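Keeping Hand Tools in Order at Home

Most houses don't need a workshop. They need one set of tools that stays together, in a place where the person who needs it can find it. These notes come out of the Vudumthorpe repair evenings, where people bring in their own tools along with whatever is broken, and we see a lot of kits in a lot of conditions.

Start by emptying everything

Pull out every tool in the house. Check the kitchen drawer, the glove compartment, the shelf over the washer and the bottom of the coat closet. Put it all in one spot on the floor or a big table and sort by type. When Hauwa Tijani did this last November she found 9 tape measures. She kept two.

Set aside duplicates, keeping the better one of each. A second Phillips screwdriver is worth having if it's a different size. A third hammer usually isn't worth the space.

Throw out screwdrivers with rounded tips, hex keys with worn corners, and any utility blade that isn't in a knife or a dispenser. Wrap loose blades in tape before they go in the trash.

What belongs in the basic kit

Two Phillips screwdrivers (#1 and #2), two flat ones, a 16 oz. hammer, an adjustable wrench, slip-joint pliers, needle-nose pliers, a tape measure, a small level, a utility knife, a set of hex keys and a flashlight. Add a roll of electrical tape and a pencil. Anything past that depends on the house. If you have old plumbing, get a second wrench. If you have a lot of flat-pack furniture, get a better set of hex keys than the ones that came in the box.
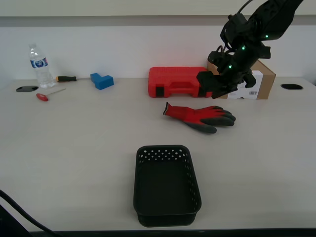
Keep fasteners out of the tool case. Screws and picture hooks work their way under everything and scratch what they rub against. Small jars with the lids on are fine, or the divided boxes sold for fishing tackle. Label them on the side, where you can read them on a shelf, and again on the lid if they live in a drawer.

Molded cases

A case with a shaped slot for each tool shows you right away when something is missing. The drawback is that nothing else fits. If you've replaced the original pliers with a longer pair, the lid won't close, and forcing it will bend the hinge. Either keep the odd tool elsewhere or cut out the divider with a sharp knife and line the space with foam.

Check the latches once in a while. Plastic ones get brittle in a cold garage. A wide elastic strap around the case will hold it shut until you get a new one.

To clean a plastic case, take everything out, vacuum the slots with the narrow nozzle, and wash it with warm water and dish soap. An old toothbrush gets into textured lids. Let it dry open overnight. Don't use acetone or paint thinner, which can cloud or soften the plastic.

Stopping rust

Rust comes from damp air and from sweaty hands. Wipe steel tools with a dry rag before you put them back. A few times a year, go over them with a rag that has a little light machine oil on it, then wipe off what you can. They should feel almost dry.

For light rust, rub with fine steel wool and a drop of oil. For heavier rust, soak the metal part in white vinegar for a few hours, scrub, rinse in water with a spoonful of baking soda, dry right away and oil. Keep wooden handles out of the vinegar.

Silica gel packets from shoe boxes are worth saving. Put 4 in a medium-size case. Zainab Okoro uses sticks of chalk wrapped in cheesecloth and swaps them every spring, and her tools look fine too.

Gloves

Store gloves flat and dry, on top of the tools or on a hook by the door. Balled up damp in the bottom of a box, they'll smell and stain whatever is next to them. Coated knit gloves can usually be washed by hand in lukewarm water and hung up by the fingertips. Leather ones shouldn't be soaked. Brush off the dirt and rub in a bit of leather conditioner if they're getting stiff.

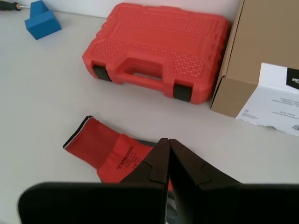 Tool case and work glove. Keep gloves flat between jobs.

Throw gloves out when the coating peels or a fingertip wears through. Don't wear loose gloves around a drill press or anything else that spins.

Cardboard boxes

Cardboard is fine for sorting and bad for storage. It takes up moisture from a concrete floor and holds it against the metal. If you have to use it for a while, set it on a couple of scrap boards. Keep the manual and the receipt from any new tool in a zip bag, then flatten the box once you're sure you won't be returning it.

Lending

Write down what goes out. A strip of masking tape inside the lid works, with the tool and the borrower's name, peeled off when it comes back. Colored tape on the handles helps at shared jobs, where everybody's pliers look alike. Ekene Okeke marks his with two bands, one near the end and one near the jaw, so there's still one left when the other wears off.

Where to keep it

Somewhere indoors, off the floor and no higher than your shoulders. A full case is heavy and you don't want it coming down on you from a closet shelf. If children live in the house, the knife and spare blades go somewhere locked.

Next month: sharpening kitchen scissors, and what to do about a drawer that sticks.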